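Workshop Tips: House Rules for a Small Robot Arm on the Bench

Filed under Shop & Garage. Updated Jan 25, 2022 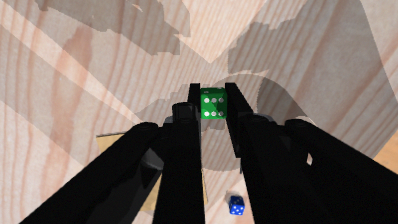 Lilibeth Cruzado wrote in after the first version of this page to say that rules for a benchtop arm are like rules for a cat, and that she'd like to know which of mine the arm has agreed to. Fair enough. She also wanted to know why I put the stop button first and the software last, when every kit manual she owns does it the other way around. Her manuals were written by people selling software.

So, the revised list. It covers the small electric arms people now keep at home, the kind that can lift a coffee mug and would like to lift your sleeve. If you have something bigger than that, stop reading household tips and go find the proper industrial standards, which run to many pages and were written by people who have seen things.

The stop button

Mount it where your weaker hand can hit it without looking. Your good hand will be holding a screwdriver, or will be the thing that's stuck. Screw it down. A stop button on a loose cord migrates to the back of the bench within a day and ends up behind the glue.

Test it at the start of every session, with the arm moving slowly. Press, watch it stop, release, and check that nothing moves until you tell it to. If the arm carries on with its errand the moment you let go of the button, the wiring or the settings are wrong and you are finished for the evening.

Know what your arm does when the power is cut. Some lock. Some sag gently, like a person hearing about a meeting. Mine drops its elbow straight down, so I keep a folded towel under it and my coffee elsewhere.

Mark the reach

Move the arm by hand, power off, to its farthest point in every direction and run masking tape along the outside. Add a hand's width. That's the arm's territory while it's powered, and the rule is that you don't reach into it to straighten something. You will want to straighten something. The part will be crooked by a hair and the arm will be heading for it with total confidence. Let it miss.

Tape is cheap and ugly, and you will be tempted to replace it with a nice painted line. Wait until you've moved the arm twice. You'll move it twice.

Clamp the base

Two clamps at least, on opposite sides, and check them by leaning on the arm with the power off. I held mine down for a week with a paint can. The can was full when I started that week and the floor had most of it by the end.

If your bench has a plank top, put a scrap under each clamp jaw. It doesn't help the robot at all but you'll still own the bench after you lose interest in the robot.

Practice on small, dull things

Dice, bottle caps, wooden blocks, erasers. A good practice object has flat sides, weighs next to nothing and can be dropped without a phone call. Dice are my favorite for two-fingered grippers. The opposite faces are parallel, so the fingers have something square to close on, and if you want to know whether the arm put the thing down the same way up as it found it, just read the top.

Do not practice on eggs. There's a whole genre of video in which a robot arm picks up an egg, and I would like to see the trash cans.

Start with one object, then put a second one nearby and see whether the arm can leave it alone. Leaving things alone is the harder skill, in robots as in brothers-in-law.

Try it in simulation first

If your software has a simulator, run every new routine there before you run it on the bench. A simulated crash costs nothing and makes no noise. My rule is 16 clean runs in a row on the screen before the real motors get power. One bad run and the count goes back to zero, including when it was obviously a fluke, and especially when I've already told somebody it works.

Move the lights around in there too, if it lets you. A camera that has only ever seen evenly lit objects gets very upset about shadows, and a garage in January is mostly shadows. Change the tabletop while you're at it. Wood grain, plain gray, whatever it offers.

Passing in the simulator earns you one slow run on the bench with your hand on the button. It doesn't earn you a demonstration for the neighbors.

Speed and squeeze

Set both low and raise one at a time. I start at the lowest grip force the gripper will accept and go up a notch whenever it drops something. People do it the other way, start strong and back off, and you can recognize their bottle caps.

For speed, if you can't comfortably say "oh no" out loud in the time it takes to get from one end of the move to the other, it's too fast for a first run.

Sleeves, hair, lanyards, dogs

Roll up, tie back, take off, shut out. Same as for the drill press. Gripper linkages have gaps that open and close as the fingers move, and those gaps are a better trap than the fingers themselves. Everyone watches the fingertips. Keep your hands off the knuckles.

Gloves are a bad idea near moving joints. Wear the safety glasses, which you also weren't wearing.

Keep a log

A paper notebook on a string. Date, what you ran, what you changed, what went wrong. Mine stands at 2,384 entries over several arms, and 1,458 of them include the word "again." I counted during a long wait for a part.

The log is how I found out that my Murwood power supply was dipping every time the compressor came on. I had blamed the arm, the cable, the cable's replacement and, for one weekend, myself.

Check these monthly

Screws at every joint, with the right driver and a light touch.
Cables where they bend, for shine or cracks.
Finger pads, for anything worn smooth.
Clamps.
The tape, which has peeled.
The stop button again, cover off this time, for sawdust.

Thread locker on the joint screws is fine if you use the removable kind. I used the other kind once. That arm is now a single piece.

One person in charge

Whoever is running the arm says "moving" before it moves, every time, even alone in the garage at nine at night. If two people are there, only one touches the keyboard. When you hand over, say so out loud and step back. It feels silly for the first 9 sessions or so and then it doesn't feel like anything, and that's when you can trust it.

Kids can press the stop button whenever they like. They should be encouraged to. It's excellent training for them and a very good test of your code.

Letters

Benjie Marquez asks whether a mat is worth it. Yes, if it lies dead flat and you tape the edges. A curled corner catches a low gripper and the whole mat comes along for the ride. I use a cheap cutting mat from Sial, gray side up.

A reader in an apartment asks about noise. Rubber feet under the bench, and no runs after ten. The motors are quiet enough, but the sound of a small object being dropped and picked up and dropped will carry through a floor, and your downstairs neighbor has no way of knowing it's research.

Lilibeth again, on whether to leave the arm powered overnight so it keeps its position. No. Park it, power it down, pull the plug, and let it find its home position in the morning. If yours takes so long to do that that you're tempted, bring a coffee out with you. Set it down outside the tape.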